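Soft Props and Small Tables: Session 4 notes
Nazma Barua

Right, last time we got as far as laying the pretend café and then ran out of minutes, so I'm picking up from there. You'll need your planning sheet from Session 3 (the one with the menu on the back).

I'm a big fan of fabric food. It's quiet when it's dropped, it survives the toddler room, and children know at once what it's meant to be. My own box at Marari has far too much cake in it and hardly any sauces, so do think about the boring bits of a meal as well!

Setting up
1. Clear the table completely and wipe it down. I know, I know – but do it.
2. Put out one plate per child, plain ones if you have them. Busy patterns fight with the food.
3. Add a single item and wait. Let the children talk before you do. Ketchup is a lovely starter, everyone has an opinion on ketchup, and a big label gives the older ones some letters to hunt for.

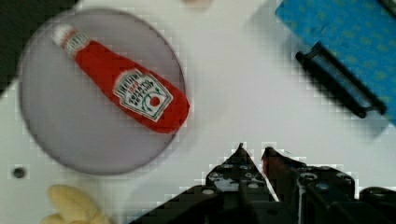 4. Bring in a second item and ask who it's for. Give them a good 5 minutes.
5. Tidy up together, with the plates stacked first and the soft things back in the box.

For next time
Bring one prop from your own setting and jot down 7 words you heard children use with it.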